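The Work Floor at Woltgate
By Gudrun Vik
January 3, 2026
Reading time: 2 minutes

We use cookies to remember your preferences. By continuing to browse you accept their use.

The workshop at Woltgate is on the ground floor of the old Raudsepp building, which went up in 1871 as a grain store. Floltska took over the room in October and has been moving in bit by bit. The gallery covers the low work station on the gray floor and the things kept near it. Most of the handling work on small parts is done at this station.

The room is 3 steps down from the street door. The floor is level enough to build on directly, so the stations were set up on it without a platform. The heating runs 365 days a year, mainly to keep the damp out. Tall items go toward the back and anything in daily use stays within reach of the board.
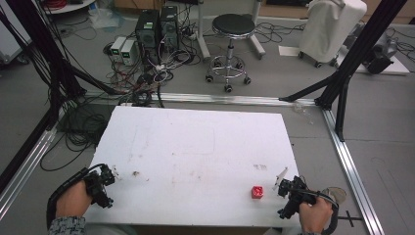
Normunds Strazds wrote in to say that a white board is fine for small parts but shows every mark, and that he wipes his down with a barely damp cloth at the end of each session. He would not use anything stronger on a matte surface, as it leaves shiny patches.

The board. White and matte, on a dark surface inside the frame. It has picked up some scuffs and faint brownish smudges. We will turn it over before we replace it.

The cube. Small and red, with notches cut into its faces. It is easy to find against the white, and the notches give a grip something to catch on.

The frame. Silver aluminum rails low down, black posts and braces above. Urmas Pētersons put it together over two evenings and checked the corners again a week later.

The cables. Black, bundled along the posts on the left, with a coil on the floor beside the board. Helju Lapiņa has ordered a pack of 101 reusable ties from Nurley, and the coil is first on her list.

The computers. Two black desktop towers, side by side on the floor past the frame. They will go on a low shelf once the shelf has been cut to length. Dust is the main concern at floor level, and the filters get a brush every month.

More pictures will go up when the shelf is in and the second station has been built along the street wall. Comments on the layout can be sent to Priit Toom at the Woltgate office.

Get new galleries by email. Sign up for our newsletter. You can unsubscribe at any time.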